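HILIX OPEN DAY WORKING GROUP
Minutes of the third meeting

Place: Upper meeting room, Drullatden site
Time: 14.00 to 15.40
Chair: Yasmine Metwally
Minutes: Lerato Lekota
Present: nine members, as per signing-in sheet
Apologies: Clirnix (site liaison); comments received in writing and taken under item 4

1. Minutes of the previous meeting

1.1 The minutes were accepted with one correction. At 3.4, "lid removal" should read "lid placement". The two are separate tasks in the programme and have separate run sheets.

1.2 Lerato Lekota to reissue the corrected copy.

2. Matters arising

2.1 Power to the demonstration bay. The second circuit has been tested and labelled. The extension lead used at the rehearsal has been withdrawn.

2.2 Visitor line. Tape has been laid on the floor at the distance set in the risk assessment. The Chair asked that a rope barrier be used as well, as visitors at the last open day stepped over the tape to take photographs. Agreed.

2.3 Signage. The proofs from Lekota Print were received. The word "autonomous" appears on two panels that refer to the operator-led session. Both to be changed to "remotely operated". The remaining panels were passed.

2.4 Parking. No change. The lower car park will be used for visitors and the yard kept clear for deliveries.

3. Format of the open day

3.1 The open day is confirmed for April. Bookings stand at 81, excluding staff and their families. The Chair proposed closing the list at this number. One member preferred to keep it open for schools. After discussion it was agreed to close the general list and to hold a waiting list for schools only.

3.2 Visitors will be taken through in groups of no more than ten. Each group will see the talk, the kitchenware demonstration and the parts store, in that order. The order will be reversed for the last group of the day so that the talk room can be cleared early.

3.3 The talk is to be cut. At the rehearsal it overran and the following group was left standing in the corridor. The section on the history of the company will be moved to a printed sheet.

3.4 It was asked whether visitors might operate the arm themselves. The Chair stated that this is not covered by the present risk assessment and that she would not seek an amendment before April. The matter may be raised again for the autumn.

4. Kitchenware demonstration

4.1 Yasmine Metwally reported on the rehearsal. The task shown to visitors will be lid placement: the gripper picks up a saucepan lid by its knob, carries it to the pan and sets it on the rim. The lid and pan start side by side on the table. A run ends when the lid is seated and the fingers have opened and withdrawn.

4.2 Runs at the rehearsal. Ten runs were made and the lid was seated in five. Of the failed runs, most were lost at the grasp, where the fingers closed too high on the knob and slipped off. In the others the lid was carried correctly but came to rest tilted against the inner wall of the pan.

4.3 It was noted that this rate is lower than that obtained in the workshop with the same pan. The Chair attributed the difference to the lighting in the bay. The overhead panels produce strong reflections on lids made of glass, and the height estimate at the knob is affected. Clirnix had made the same point in writing and suggested that the panels directly over the table be switched off.

4.4 A member asked whether a steel lid could be substituted. The Chair replied that a steel lid had been tried in the workshop and gave reflections of its own. She added that the glass lid is better for the audience, who can see into the pan through it. It was agreed to keep the glass lid and to alter the lighting first.

4.5 Start layout. There was some disagreement over how closely the layout should be fixed. The view of the workshop staff was that the pan and lid should be set down by eye, within the left half of the table, so that visitors can see that positions are not pre-programmed. The view of the front-of-house staff was that marks would speed up the reset between groups. Agreed: no marks on the table surface. The presenter will set the items by hand, with the lid flat, the knob upward and the pan handle pointing away from the near edge. The layout below was adopted as the reference.

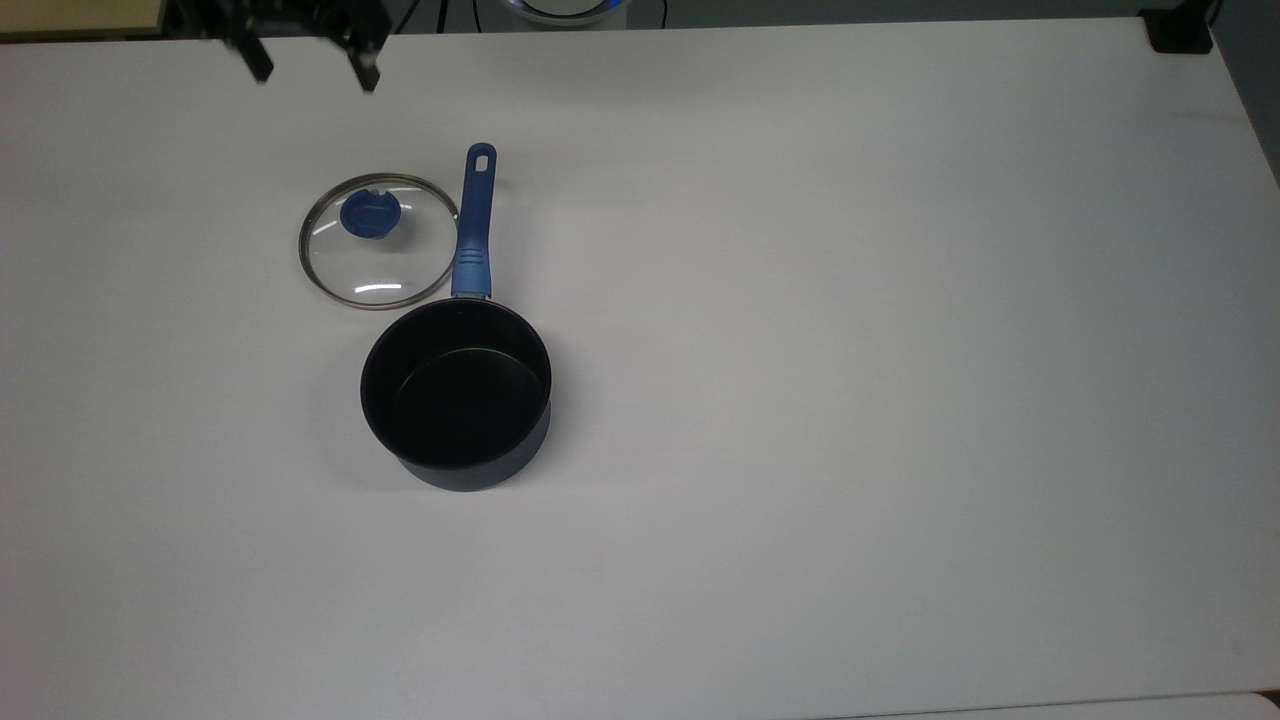
Fig. 1. Reference layout for lid placement: saucepan and glass lid on the table, gripper open.

4.6 The position of the handle was discussed. With the handle pointing to the side, the approach to the rim was obstructed in one workshop trial and the pan was pushed. The handle is to be kept as in Fig. 1 for all public runs.

4.7 Nothing is to be placed on the table other than the pan and the lid. Run sheets, pens and cups are to be kept on the side bench.

4.8 Failed runs. The presenter should state plainly that a run has failed, stop the arm, reset by hand and begin again. Not more than two attempts per group. The commentary used at the rehearsal, which described a slipped grasp as "a practice go", is to be dropped.

4.9 Stop control. The presenter holds the stop control throughout and does not hand it to visitors. A second member of staff is to stand at the cabinet. Yasmine Metwally to confirm names for each session.

5. Written commentary

5.1 The draft commentary was taken as read. The following changes were agreed.
- "Hand" to be replaced by "gripper" throughout.
- The sentence comparing the arm with a human cook to be deleted.
- A sentence to be added stating that lid placement is one of the tasks under test and that the arm is not for sale.

5.2 The large-print version will be prepared from the final text.

6. Any other business

6.1 The kettle in the visitor area has not been replaced. Front of house to purchase.

6.2 A request was received to film the demonstration from behind the rope. Agreed, provided that no additional lights are used.

6.3 The spare finger pads are to be moved from the workshop to the bay cabinet before the next rehearsal.

7. Actions

Lerato Lekota: reissue corrected minutes; return panel proofs to Lekota Print; circulate the final commentary and the large-print version.
Yasmine Metwally: confirm presenters and cabinet staff; repeat the ten-run test with the overhead panels off and report the result.
Workshop: move spare finger pads; print the reference layout for the side bench.
Front of house: rope barrier; kettle; waiting list for schools.

8. Next meeting

Same room, 14.00, after the second rehearsal. Members unable to attend should send comments on item 4 in writing beforehand.

The meeting closed at 15.40.

Contact: Open Day Office, Drullatden | © Hilix | Back to top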